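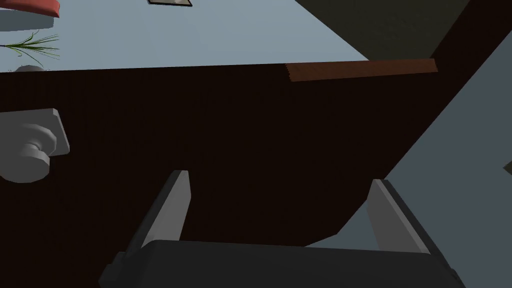

Simulated view from the wrist, fingers open, with a gray knob on the dark panel to the left.

How to plan the budget for your first gripper

Many small workshops ask us which gripper to buy before they have written down what it must hold. I suggest the opposite order. At Skokness we did the planning in simulation first, and the purchase came after.

Step 1. Write the list of parts. Put the width of each part where the fingers will touch it. Our list had 9 parts, and the round ones were the most difficult to decide.

Step 2. Test the list in simulation. Use the real opening of the gripper from the data sheet, and look at the task from the wrist camera. Keep a picture of every grasp that you have doubts about.

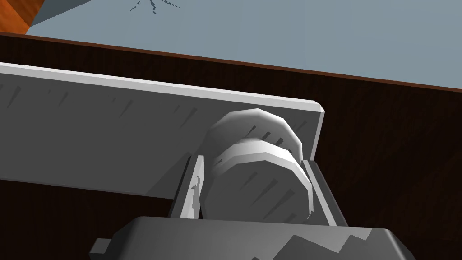 Simulated grasp: the white round part between the two fingers, with little space left at its sides.

Step 3. Decide the opening. If a part fills almost all the space between the fingers, ask for the price of the next size also. Abena Ofori, who made our comparison, added 20 percent to the widest part and this is still our rule.

Step 4. Make the budget in separate lines. The gripper is only one line. Our extra costs were 756 dollars - spare fingers, the adapter plate, the cable and the shipping from Jurnholm. We had forgotten the adapter plate in the first version.

Step 5. Ask for two offers with the same list attached. Check that both include the same warranty and the same delivery date. If a seller proposes another model, return to step 2 with it.

Esperanza Pastor keeps our blank budget sheet and can send you a copy. It was last changed on 8th September.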